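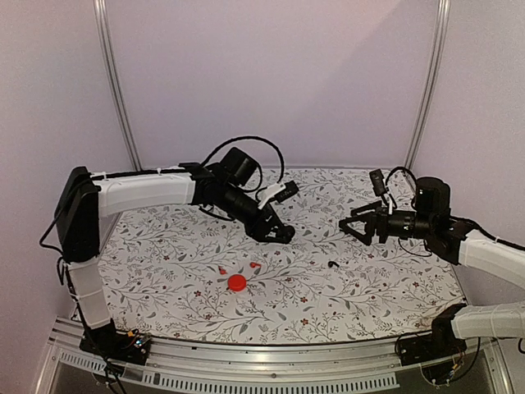

Mali Bevan reckons you should never wash a printed cotton before you cut it, and she told me so by email the minute the program for tonight went up. Prewashing kills the crispness, she says, and she's made 62 quilts without it.

Okay, so, hello Flerkwood! I'm a washer. Sorry, Mali. (Pause, let them grumble.)

I learned the hard way in 2000, with a red border on a cream quilt for my aunt. One wash and the whole thing went the colour of salmon mousse. She still put it on the spare bed, bless her.
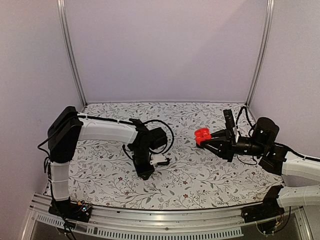
So now every red gets 2 rinses in the laundry tub before it goes anywhere near my scissors, and I keep going if the water's still pink. Dry it on the line, iron it while it's a bit damp, and use starch if you miss that crisp feel – loads of starch, I love the stuff!

Pass the salmon border around now. Then tea, back by 5 for the binding demo.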